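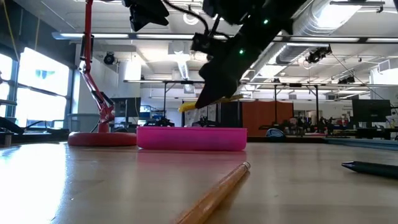 Galway, March

Ileleo Bench Rules Kit – for small arms on shared tables

I wrote the first version of this kit for our own benches, on the back of a delivery note, after one too many arguments over who was meant to be holding the stop button. Hernano now sells it as a proper product, which still tickles me! It's a boxed set of rules, cards and markers for anyone running a tabletop arm in a room where other people are trying to get on with their work.

The rule I get asked about most is the one on loose items. A pencil on the table is fine by me, if it's part of the task and it's on the task card. A pen somebody put down while taking notes goes on the card too, or it goes back in a pocket before the arm is switched on. Same with trays: write down which one, and where it sits. Lamps count as fixed kit and get their own line, because people will nudge them (I do it myself) and then wonder why the pick that worked before lunch is missing after it.

The second most asked is about lights. Small green lights on the housing tell you something about the arm, but what they tell you depends on who built it, so there's a blank label in the box for writing it out in plain words. Stick it where a visitor can read it. Please don't assume green means you can reach in.

What you get in the box:

50 task cards, wipe-clean, one side for the layout and one for sign-off
14 bench markers for the reach line
4 stop-button labels
2 wall sheets with the full rules
A blank light label and a pen that writes on it

The reach line is yours to measure. Put the arm at full stretch, with the longest thing it will ever carry in the gripper, and mark from the far end of that thing. Anas Haddadin, who checked the wording for us, made me rewrite that page until it was clear that the object counts as part of the arm. He was right, and I sulked for a whole afternoon.

One thing the kit won't do is your risk assessment. It sits alongside that, and alongside whatever the arm's maker says in the manual. If the two disagree with my cards, bin my cards.

It goes well with the Fistinar button holder, sold separately, which keeps the stop at the front of the table where your hand already is. Refill cards come in the same size and fit the old Ní Mhurchú clips if you still have those – plenty of you do, I get the emails.

Delivery is from our Galway store. Order before 2 pm and it goes out the same day.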